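Power Catamarans > Systems and Electrical
Thread: House bank keeps dropping out at anchor, Groter 36

kunnithan
Posted March 25, 2025
Boat is a Groter 36 powercat, two outboards, lithium house bank under the port berth, Leko battery monitor, Dawber inverter/charger. Engine hours 2,036 combined. The bank disconnects overnight at anchor with the monitor still reading well above half. Loads at the time are the fridge, anchor light and a vent fan. In the morning I start the port engine, the alternator wakes the bank up and everything runs until the next night.
Cable lugs are tight. Shunt is on the negative side where the builder put it. Looking for where to start before I pay a yard.
Keerthana Unnithan

leeward_ohm
Your monitor is wrong. A shunt counts amps in and out and drifts if it never sees a full charge to reset against. When did the bank last reach absorption and hold there?

kunnithan
Last May, probably, at the dock. Since then it has been mostly alternator charging with short runs between anchorages.

leeward_ohm
Then the percentage on the display means very little. Put it on shore power, charge to full, let the current taper, and sync the monitor manually. Then run the same night again.

ehellwig
I disagree that it is only the monitor. A drifted monitor explains a wrong number. It doesn't explain a disconnect with three small loads unless the bank is really empty, and a bank that size should not be empty from a fridge. I would look at cell balance first. One low cell reaches the cutoff early and the BMS opens the contactor for the whole pack.
Elfriede Hellwig

leeward_ohm
Cells also don't get balanced without a full charge. Same first step either way.

ehellwig
Same first step, different second step. If one cell still sags under load after a proper charge, no amount of syncing will fix it. Log the individual cell voltages, one reading every 10 minutes, from sunset until the cutoff.

twinscrew_dan
Check the parasitic loads too. On our Ruda the stereo amp and the bilge fume detector drew 2 amps between them with everything "off" at the panel. Both were wired straight to the bus bar, ahead of the main switch. Clamp meter on the positive cable with the panel dark took me five minutes.
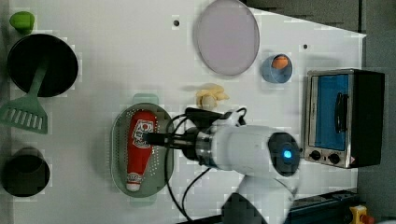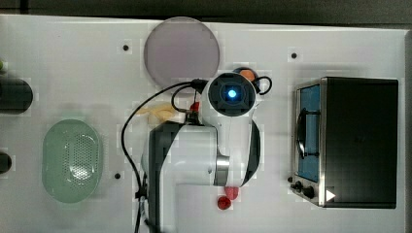
Is it safe to jumper past the BMS for one night to see whether the bank is empty?
Leave the BMS in circuit. It is the only thing protecting the cells from over-discharge, and a cell voltage log gives you the same information without the risk.

kunnithan
Understood, no jumper. Clamp meter reading with the panel dark was 1.6 amps. I found the inverter in standby, wired ahead of the switch. The remote display is dark when it is in standby, so I had assumed it was off.

leeward_ohm
That is your fridge again in amp-hours. The Dawber may have a search mode that cuts the idle draw. If you don't use AC at night, turn it off at the unit itself, not at the remote.

ehellwig
1.6 amps over a night is almost 20 amp-hours. Worth fixing, but it will not flatten a healthy bank by itself. Please still do the cell log.

twinscrew_dan
It will if the bank was never full to begin with. Short hops on outboard alternators put back much less than people expect. Output at trolling speed is poor.

ehellwig
Possible. The log will show which. If all the cells fall together, the bank was undercharged. If one leaves the others early, it is a cell or a sense lead. I have seen a corroded sense lead reported as a bad cell, so clean those terminals before ordering anything.

kunnithan
Charged on shore power, held at absorption until the tail current dropped, monitor synced. Before the sync it was reading 88 percent with the charger finished. Inverter now off at the unit. One sense lead on the aft side had green on the crimp, and I have replaced it. Going out to anchor for two nights with the logger running, and I will post the cell voltages when I am back at the dock.

leeward_ohm
Post the tail current figure as well, and what the monitor is set to for charged voltage. The factory value on the Leko is often for lead acid.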